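Home Articles Issues Authors Submit Contact
15 shares 3 comments

3.2 Sample of discarded office computers

The Hesent inventory lists 3873 desktop computers retired by offices in the Vilitz district. We drew 300 of these at random and excluded units with a missing power supply or a damaged board. Age was taken from the purchase record, and where the record was blank the unit was assigned to the median age of its batch. Hard disk drives were treated as a separate stream — their reuse value depends on logged hours more than on age — and were weighed with the caddy where one was fitted.

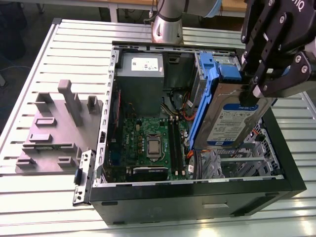 3.3 Mass balance and material classes

Each unit was assigned to five classes: steel, aluminum, copper, plastics, and populated circuit boards. Power supplies were weighed whole and split by the Jaiswal ratios. Cables under 15 g were pooled by batch. Graphics cards were counted with the motherboard in the circuit board class, as in the Bemen survey, so that the two data sets can be compared directly. 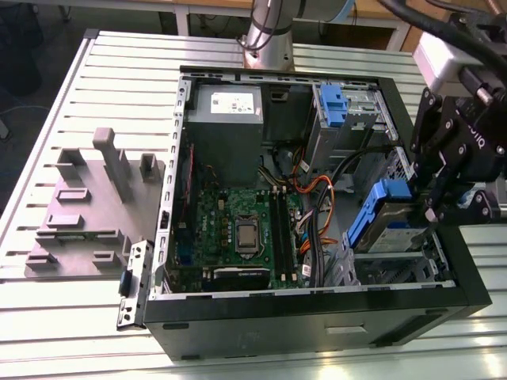 Figure 2. Desktop tower with side panel removed, showing power supply, motherboard, processor socket, and graphics card.

Steel made up the largest share of mass in every batch. The circuit board share varied more between batches than within them, and almost 100 units fell outside the range given by Bemen. Most of these came from the two oldest batches — the effect of age is tested in Section 4.1.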